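From: Nallus Robotics Club mentors
To: nallus-families list
Date: 2024-10-14
Subject: Re: [nallus-families] folding practice, and what do they do for two hours?

Hello everybody, and thank you for all the kind notes after the open evening. I'm sorry to be slow getting back to this one, but it deserved a proper reply and I wanted to sit down with a cup of tea first.

> My daughter comes home every week and tells me she has been
> folding the same cloth over and over. I'm glad she's having fun
> (and I would love some of it to rub off on our linen closet!)
> but I thought she had signed up to work on robots. Are they
> going to get to the programming before the Badirum meet? And is
> it too late for her little brother to join in?

I laughed out loud at the linen closet, and then I felt a bit guilty, because we really should have written all this down for you back when the season started. So yes, she is working on robots, and the folding is a big part of it. For the household task at Badirum, the team's arm has to learn from people doing the job by hand. The students hold the grippers themselves, one in each hand, and fold the cloth the way they'd like the arm to fold it someday. Each good fold gets saved, and the saved folds are what the programming group trains on. As of last night the team had 972 of them on the club drive, and I'm as proud of that as I am of any trophy.
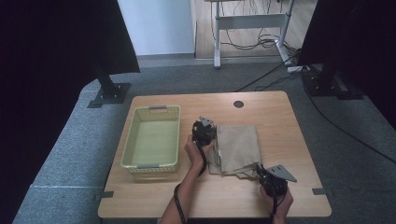 It's slower than it sounds. The first thing new students find out is how much their fingertips had been doing for them all these years — you pinch a corner with two metal plates and it slides right away from you, or you pick up both layers when you wanted one. Most of them are pretty grumpy for the first session and then, somewhere in the second, it clicks and they don't want to give up their turn. We keep turns to 36 minutes so wrists get a rest, and please do tell us if your student comes home sore.

Now, the programming. The group that has been learning the Thongsuk software is ready to start training runs this week, and everyone will rotate through, folders included. We'd like to have more than 3 full practice runs behind us before the meet in December. Your daughter has a lovely steady way with the corners, so I hope she'll stay on the folding side at least part of the time, but that's up to her.

As for little brother, he's very welcome. We have 5 places left in the younger group, which meets in the same building at the same hour, so it's one trip for you. They're building the Brarnum kits right now and it's gloriously noisy in there. Just write back to me off the list and I'll send you the form.

One last thing for everybody: the permission slips for the bus are due at the next practice. Paper ones, please — the office won't take a photo of one, I've tried.

Warmly,
one of your Nallus mentors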